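Hand guiding or remote control for a first task?

Riaan Ngcobo
Our club in Kemdale finally has an arm running and I'm thrilled! I want to teach it to work around a C-clamp lying flat on the table. I've done 13 demos by hand guiding and they're all jerky near the screw. Would remote control be better?

Darcy Lachance
Try remote! I switched in February and loved it. With hand guiding I kept leaning on the wrist without noticing – the arm records every wobble. Go slowly for the first 5 runs, throw those out, then start saving. Move the clamp a little between runs too, or it only learns one spot.

Jörg Böttcher
depends on the arm

Wiebke Kröger
Both work, Riaan. I guide by hand to find a good approach, then record by remote. Pause for two seconds before closing the fingers, it makes trimming so much easier. My setup has a pencil through a white block in the gripper, down at the clamp – such a fun one to drive! 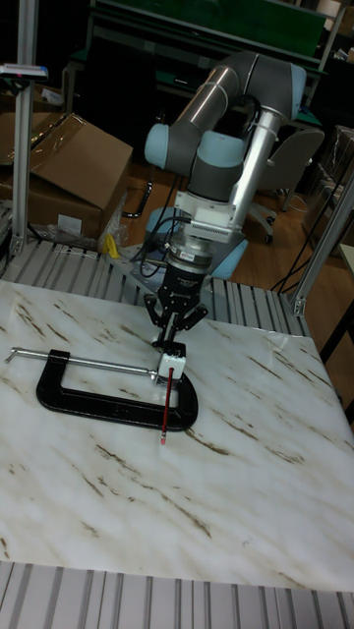 Page 2 of 13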